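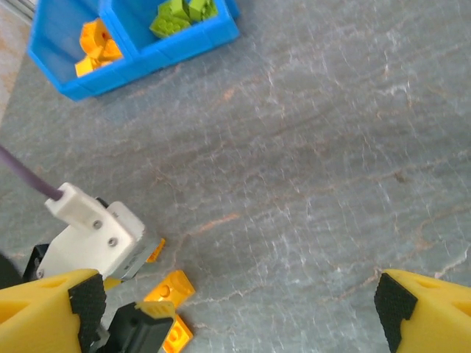 Gripper afternoon at Pimeditz

I'd been promising myself a trip to Pimeditz since August, and I finally got a place on one of their open afternoons. It was packed! They'd set out 3 benches, each with a different gripper to try, and you could stay as long as you liked provided you let the person behind you have a go.

I went straight for the brick sorting, obviously. The gripper there has chunky yellow fingers with black rubber pads, and the job is to put the stray orange bricks back in the blue tray, orange and yellow on one side, lime green on the other. Sounds like child's play. My first brick pinged off across the stone, and the next one I squeezed at a daft angle and dropped (sorry, Pimeditz). The wrist view helps a lot once you stop watching the arm itself, but those little sloped bricks are a pain.

Sandamali Bhuiyan, who was looking after the bench, told me the pads get swapped after 2000 grips. She prefers the grid pattern to smooth rubber, and after trying both I'm with her.

The Unolar gripper next door was quicker but much fussier about angles - lovely on square blocks, hopeless on slopes. I ran out of time for the Dullov one, and the bus home leaves at 22 minutes past, so I had to run for it.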